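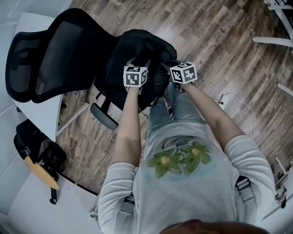
Subject: Re: [undetti-users] wrist pose jumps when both cubes are close together

Hi all,

Replying to the message from the Hekum side, quoted below. Sorry it took me a while, I wanted to run the numbers on our own recordings before opening my mouth.

> We're on the March build and seeing the right wrist pose snap to
> a different orientation for a few frames at a time, then snap
> back. Left is mostly fine. It happens nearly every time the
> operator takes hold of something with both hands, like a chair
> back or the rim of a big bin. Position stays sane to within a
> centimeter or so, it's the rotation that flips. Is this a
> calibration problem on our end? We've redone the intrinsics
> twice and it made no difference at all.
>
> Also, is there any reason the tracker doesn't just use all the
> faces it can see?

No, I don't think it's your calibration, and please don't redo it a third time! What you're describing is the old planar flip. When the solver only has one square to work with, and the square is small or nearly face-on to the camera, there are two rotations that explain the corners almost equally well. A bit of noise on one corner and it picks the wrong one. Position barely moves, which matches what you see.

To your second question: it's supposed to use all the faces. In practice there's a gate in front of the multi-face solve that throws out any marker whose shortest side is under 70 pixels, and that gate was tuned on the old head mount, where the cubes sat closer to the lens. With the overhead view most of us use now, the tilted faces get squashed and fall under the limit. So you have a cube with two perfectly readable faces, the gate drops one, and you're back to a single square and a coin toss.

I pulled the chair-moving set from our Rafferty recordings, which is just people grabbing office chairs by the backrest and shifting them around. That's 1,487 short clips. I counted a clip as bad if either wrist rotated more than physically makes sense between two frames, and 1,142 of them had at least one. Way worse than I would have guessed. I went through a pile of the bad ones by eye (not all of them, I do have a life) and the detections themselves were nearly always fine. The corners sit right where they should. It's all happening after that.

What I changed in my branch:

The size gate now works on area instead of shortest side, so a squashed face gets through if it's long enough the other way. It still gets a lower weight in the solve.

If only one face survives, the solver keeps both candidate rotations and hands them to the filter, which picks whichever is closer to the prediction. Before, we took the lower reprojection error and threw the other one away on the spot.

The flip check resets after a dropout. It used to hang on to the stale pose, so if a forearm covered the cube for a moment the filter would fight the correct answer when it came back. I'm a little embarrassed about that one, I wrote it.

Rerunning the same set with the branch, the bad clips come down to 400. Better, still not good. Most of what's left is the hand rolling over while only one face is in view, and I don't think the filter can save us there without some help. I've been playing with adding an elbow limit, since a forearm can only twist so far, but it needs a rough guess at where the shoulder is and I don't love how fragile that gets when people bend over things.

One thing to watch if you try it: the config key is now min_face_area, and the old min_side_px gets silently ignored. I'll make it print a warning before this goes in. Also the two-candidate mode costs a bit of CPU. On my desktop I can't tell, but if the Endau folks are still running the tracker live on the small board, I'd really like to hear how it does — it may need to be off by default for live use.

If you can send me a couple of your worst recordings, raw frames and the config file together, I'll run them through both versions and post the plots here. Please don't send the compressed previews, the corner refinement goes to mush on those and I'll end up chasing ghosts.

The branch is called face-gate. It's rebased on the current main, tests pass except the bag reader one that was already failing.

Cheers,
the Undetti tracker maintainer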